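Washing black clothes without fading

dremano
24 February 2018
I have six black work shirts and they all go gray at the seams within a few months. Cold water, regular liquid detergent, medium spin, dryer on low. The shirts from Benden fade the worst. Is there something I should do differently, or is it just cheap dye?

oven936
Turn them inside out. Most of the fading you see is surface wear from rubbing against the drum and the other clothes. Also stop using the dryer. I hang all my dark stuff on a rack in the spare room and it takes a day.

Prochazka_k
Inside out, yes. I don't agree on the dryer. Low heat for 20 minutes and then hang has never hurt anything of mine. What does hurt is overfilling the washer. If you can't get your hand in on top of the load, it's too full.

oven936
We'll have to disagree. There is lint in the filter after every load and that lint is your shirt.

zoi_k
I did alterations for years and I'd look at the stitching before blaming the dye. Polyester thread doesn't take or lose color the way cotton does, so the seam can look lighter just from the contrast. On some pieces the thread is gray from the start. I put one of mine on the table, double row at the opening.
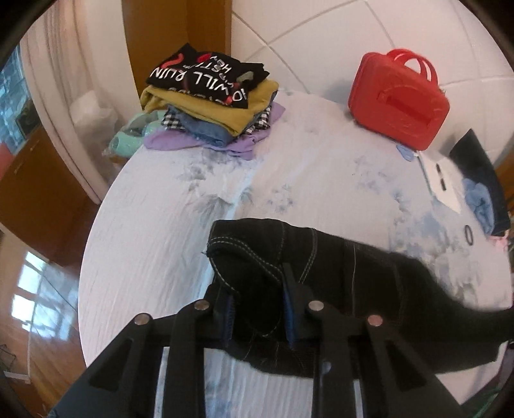
Black with light gray stitching

If yours look like that, check one you haven't washed yet before you change your whole routine.

dremano
Mine are black thread, I checked. The cloth next to the seam is what goes gray, mostly at the collar and cuffs.

zoi_k
Then it's abrasion. The seam stands up higher than the rest and gets rubbed first. Inside out and a slower spin. My washer goes down to 600 and I leave it there for darks.

Prochazka_k
What spin are you on now?

dremano
It says 1000 on the dial for medium.

Prochazka_k
Try one step lower. And use less detergent. Residue dries pale on black and people take it for fading.

bendenfan2966
Half a cup of vinegar in the rinse. Been doing it forever.

oven936
Vinegar won't set modern dye. It might rinse out some soap, but so will an extra rinse.

bendenfan2966
Works for me.

dremano
OK, inside out, lower spin and less soap for the next few loads. I'll hang three and dry three and post in November if I remember.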